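Step 4. Try your gripper in the simulator

I run every new gripper through Kisura before I bolt anything down (saves me a lot of broken dishes!).

1. Open Kisura and load the arm file from the Lakum folder.
2. Pick the Brodix gripper and set the closing force to 20.
3. Start with something round and awkward, then run the same grasp 6 times.
4. Swap in the second gripper and do it all over again. Don't touch the force setting yet!

Note: Renato Lucero likes to start at a higher force. I don't, but go ahead and try it both ways.

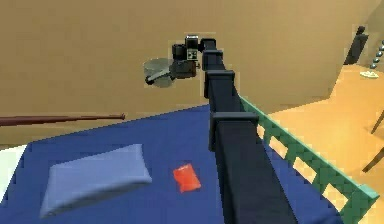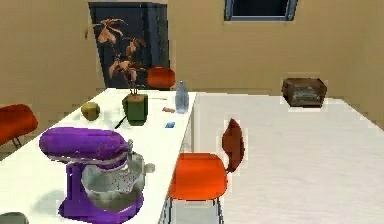
Caution: save your results before you switch grippers, or Kisura wipes the log. I lost run 1832 that way and I'm still a bit sore over it. Once both logs are saved, go on to Step 5.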